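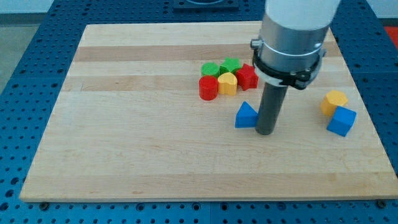
Maple board, glued up in strips, on a blue perforated platform.

Guides > Starnesel for Writers > Getting Set Up > Section 4

Back Contents Next Print

4. Preparing your manuscript for an editor

By now you've got your chapters into Starnesel and (we hope!) a cup of tea beside you. This section takes you through setting up an edit copy, the version your editor will mark up while your own draft stays safely as you left it. Allow yourself an unhurried evening for it, especially if your book has been living in several different files.

1. Open your project and choose Manuscript, then Make Edit Copy. Give the copy a name you'll recognise in August, when there may well be four or five of them in the list.

2. Check the chapter order in the left-hand panel and drag anything that has wandered. Prologues are the usual culprits.

3. Under Language, pick Australian English or Canadian English. Your choice decides whether the checker flags "colour", "grey" and "travelled", so it's worth doing before you run anything else.

4. Start your style sheet. Type in character names, place names and any invented words, one to a line. The sheet holds up to 400 entries, and if your fantasy novel needs more than that, you can attach a second sheet in the same window.

5. Select Sample Pages and highlight the passage you'd like your editor to look at first. The limit is 3,000 words. A middle chapter often makes a better sample than your opening, which you've probably polished until it squeaks.

6. Choose Share, enter your editor's email address and set their access to Suggest.

Note: Files brought across from Hetivano keep their comments but lose their footnote numbering. Run Renumber Notes once, after step 2, and they'll fall back into line.

Note: On a long manuscript the first check can take about 8 minutes. You're welcome to keep writing in your own draft while it runs.

CAUTION: Don't set an editor's access to Full unless you want their changes made straight into the copy. Full access skips the Accept and Decline buttons altogether, and Undo only reaches back to the last time the file was closed.

If Share stays greyed out, you've most likely left the style sheet open in another window. Close it, save the edit copy and try again. Error 593 means the email address has a stray space at the end of it.

Section last revised Tue 21 July

Shares 8 Comments 0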